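Ticket 2304 — Reminder calls stop after the first one
Product: Lustano home reminder unit
Opened by: Mahlet Birhane
Handled by: Mahlet Seyoum, Fernden support
Status: Waiting for customer

Aug 18, 2023 — Mahlet Birhane wrote:

Good morning. I look after my father, who has dementia in the middle stage. He lives in the flat below mine. We use the Lustano unit in his kitchen to remind him of his tablets and his meals. Since the last update it speaks the first reminder of the day and after this it stays silent. The light is green the whole time. I have already restarted it, and I have checked that the volume is at 7, as before.

It is important for us, as he trusts the voice more than he trusts my notes on the fridge. Yesterday he missed his lunch.

Fernden support replied:

Dear Mahlet, thank you for the clear report. I am sorry about the lunch. Could you please open Settings, then Daily plan, and tell me which time is shown under "Quiet from"? Please also tell me the software version.

Mahlet Birhane wrote:

The version is 42. Under "Quiet from" it says 09:14. I did not set this. In December, when we installed it, I put 21:14, because he goes to bed early and I did not want it to frighten him.
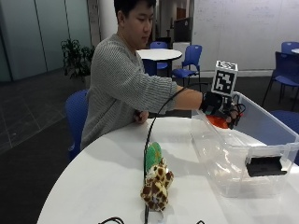

Reaching at the table, orange object at the box.

Fernden support replied:

This explains the silence. It seems that the update read your evening time as a morning time. Please do the following:

1. Change "Quiet from" to 21:14 and press Save.
2. Go to Language and region, and choose the 24-hour clock again, even if it is already chosen.
3. Unplug the unit, wait one minute and plug it in.
4. Add a test reminder for a few minutes later.

Mahlet Birhane wrote:

I have done all four steps. The test reminder was spoken. But the tablet reminder now comes in the English voice, and my father is used to the voice called Alemneh. He answered it politely and did not take the tablet — he thought it was a visitor.

Fernden support replied:

I understand. Step 2 can reset the voice. Please go to Voices, choose Alemneh and press Download again. If it is not in the list, choose the server Gurness first. I leave the ticket open until you have heard both the lunch and the evening reminder.

Mahlet Birhane wrote:

Alemneh is back. Lunch was spoken on time and he sat down to eat. I will write again after the evening one.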